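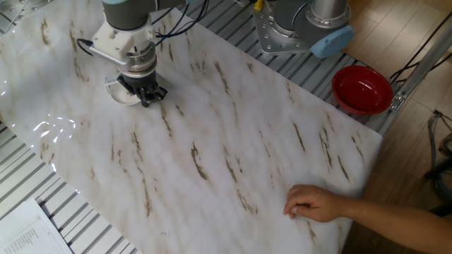
The cell Etornam Acheampong looks after has two arms, one slotted aluminum table and a sheet of fake marble, and she has opinions on all of it, in ascending order. The arms are fine. The table is good. The marble is the reason she owns three kinds of double-sided tape. It lies at a slant across the slots like something delivered to the wrong apartment, it is shiny enough to throw the ceiling lights straight back up, and on it the left arm spends its working hours holding things like a clear plastic dish, a thing you could lose on that surface with your eyes wide open.

"People ask why we don't use a nice matte gray mat," she says. "We have a nice matte gray mat. It's in the cupboard. Everything works on the mat."

The project is called Aranari, and its business is getting a pair of arms to handle kitchen clutter on surfaces that look like someone's kitchen. Acheampong's part is the keeping of the cell. She bolts it down, squares it up, chases its cables and writes its logbook, which she calls Chin after the first word in it ("Chin rest missing," an entry she inherited and has never been able to explain). The programming belongs to Ghazal Mousavi, who sits close enough to be consulted and far enough away, she says, to be blamed.

I ask what a morning looks like. Acheampong says it looks like a hex key.

"You start at the base. Both of them sit on a plate, the plate is bolted to the table, there's a ring of bolts. I go around with the torque wrench in a star pattern, same as a car wheel. Most mornings nothing moves. Then one morning in October one of them moved an eighth of a turn and I felt like I'd found oil."

After the bolts come the cables. They run down the outside of each arm in loose black loops, and the looseness is deliberate. Acheampong had them tidy once. She had them clipped, sleeved and flat against the links, and for an afternoon the cell looked like the brochure. Then the wrist turned as far as it was allowed to and a connector let go.

"So now there's slack. Visitors think it's a mess. I measured that mess. I can tell you to the centimeter how much mess each joint wants."

Mousavi, who has wandered over by this point, says the cables also had a habit of showing up in places she needed clear. "I'd write a path, it would be beautiful, and a loop would swing through the middle of it. So I'd ask for less slack and Etornam would ask for less ambition."

They settled on a test. With new cable routing, the arm goes through 200 slow cycles with no object in the fingers, and someone stands there listening. Mousavi thinks the listening is superstition. Acheampong says the superstition has caught two bad ferrules and a washer that had been rubbing.

The fingers get wiped down at every changeover and checked for play at the joints. She does this by pinching them and wiggling, a method she has tried to write up properly and can't. The written procedure, step 5, reads "Wiggle. Compare with last wiggle." There is a Porico gauge that would give her a number. It has been on order for long enough that she has stopped mentioning it in meetings.

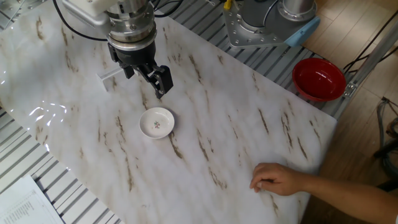 On the Bench

The crockery is Mousavi's department, though Acheampong washes it. A typical layout puts a small saucer in the middle of the marble, the kind with a little pink and green flower on it, and a red bowl over on the right, near the edge. The saucer, Mousavi says, is harder than it has any right to be.

"It's white, on white, with glare next to it. The flower helps. I've become very fond of the flower."

The bowl she likes because it is red. She says this with the warmth other people reserve for old friends.

And then the sheet itself, which we have been circling for an hour. It came on a roll from Sollia and remembers the roll. Acheampong flattens it, tapes it, weights it overnight, and the left edge lifts anyway. A lifted edge means the surface is a touch higher than the arm believes, and an arm that believes the wrong thing about a table will lower its fingers with complete confidence. She re-zeros the height after every re-taping. The logbook has 389 entries, and she reckons about 227 of them contain the word "tape."

Has she considered gluing it?

"Ghazal has considered gluing it. I'm the one who'd have to get it off the slots."

"It would be flat," Mousavi says.

"It would be flat forever."

For height she uses a feeler gauge and a scrap of paper. The fingers come down until the paper drags but doesn't tear, and she does it at each corner and again in the middle. The corner nearest the lifted edge gets done last, after she has pressed it down and said something to it. She declines to have that part quoted.

Anyone setting up a cell like this gets the same advice from her, unasked. Leave room to get a wrench around the base. Label both ends of every cable, even the short ones where you can see both ends. Keep the reference sheet on paper, on the table, because the screen with the reference sheet on it will be the thing that has crashed.

Mousavi's advice is to buy more red bowls.

When I leave, they are back at the height check. Acheampong has the paper, Mousavi is bringing the fingers down a hair at a time, and they are disagreeing about what counts as drag.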